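Repacking a mattress topper return, what do I do with all the filler??

Posted in Home & Moving > Packing and Shipping

norkham_renter
Bought a bedding bundle from Plondemar in October, topper cover plus some small stuff, and half of it is going back. Box is a decent size, plain brown cardboard, still in good shape. Problem is the filler. There was crumpled paper in there, lumpy white foamy stuff, plastic bags, and once I pulled it all out it somehow got twice as big. Doing this on the bed after work so no room to spread out. Do I have to put ALL of it back? Return label says max 54 inches length plus girth, I'm under that, but I don't want to pay for a bigger box bc the flaps won't close. Also does the printed bag have to go back or can I toss it. Need to drop it off before 6pm tomorow.

3 replies

tapegun_191
No you dont need all of it. Need enough that nothing slides. Quick way:

Heavy or hard stuff goes in first, flat on the bottom. Bags and boxed items on their sides if they fit better.

Scrunch paper into the corners. Tight. Loose paper does nothing after the first bump.

Soft white filler last, on top and in any gaps. Squash it, it springs back and holds everything down.

Close flaps, shake. If you hear stuff moving, open up and add more. If the flaps bulge, take some out.

Keep the printed bags with the items until the refund is through. Plondemar knocked money off mine for "missing packaging", took almost 50 emails to sort out (ok not 50. felt like it). Anything with a label or a barcode on it, put it back in.

I do mine on the bed too, better for my back than the floor. Just put the tape somewhere you can see it or it ends up in the duvet.

Same kind of job on my checked duvet, white filler hanging down into the box, with a printed bag and paper in there:

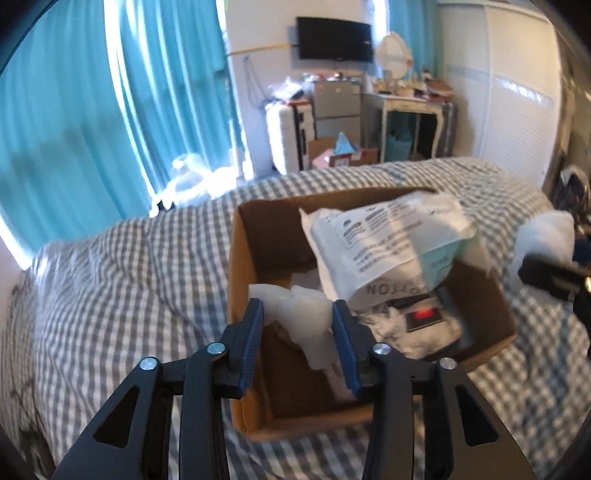 Leftover filler

Forgot this part. Whatever doesn't fit, keep one bag of it if you have closet space. Clean paper goes in with cardboard where I am. The foamy stuff mostly doesn't, check with your town. The Mundar shipping store near me takes it for reuse, free, but call first, they stop when the bin is full.

moss_and_mortar
just stuff it all in and sit on it lol. worked for me

rotich3000
Please don't sit on it, box walls get creased and then they split at the seam. Had that happen with a lamp.

Agree with most of the above but I'd do paper under the items too, one layer, esp if there's anything hard in there. And tape the bottom again before you start. Boxes that already came thru the mail once have tired tape. Two strips along the middle seam, one across each end.

For the old label, peel it or black it out, otherwise it can go back to your own house. Mine went to the Norkham depot and then right back to my porch, a week lost.

If the flaps still won't meet after all that it's the plastic bags, they trap air. Poke the air out thru the open end before folding them over. Don't cut them.

norkham_renter
ok got it closed!! it was the air in the bags. retaped the bottom too. left out about half the paper. thx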